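From: Darnell Tran
To: Drurnwood residents list
Date: Sunday, January 30, 2022
Subject: Re: [drurnwood] Laundry room, again

On Saturday, Bustos wrote:
> Somebody's wash sat in the number two machine from lunch until
> after dinner. I moved it to the folding table, and now I'm told
> that was rude. What is the rule? Is there a rule? Also, does
> anyone want the pink thing that has been on the shelf for a month?

Bustos,

There is a rule. It's on the sheet by the door, under the flyer for the Zardale rug sale, and it says 25 minutes. After that you may move another person's things to the table, provided you don't fold them. The folding part was added after 2019 and I would rather not go into it.

What the sheet doesn't cover is what happens once the things are on the table. In my experience they breed. I went down with one load of my own and by the time I'd sorted it I had a basket, a heap next to the basket, and no clear idea which was the done pile.

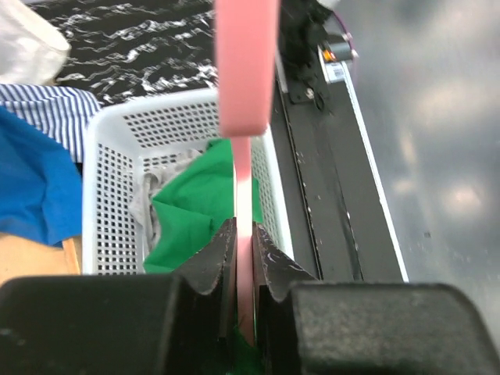 Green and gray in the basket, stripes and the blue outside it.

For the record, my system is that the basket goes back upstairs and whatever is beside it still needs folding. My wife's system is the opposite. We have been married 21 years and the striped shirt has been folded by both of us on the same evening more than once.

So here is what I'd propose, and unit 47 can object as usual:

- Bring your own basket down and leave it on top of the machine you're using. If your time is up, the next person empties the load into it.
- Nothing stays on the table overnight. I mean this kindly - I have also done it.
- Unclaimed items go on the shelf until the end of the month, then to the Vikis donation bin.

As for the pink thing on the shelf, it isn't ours. I asked at home and got a look.

Darnell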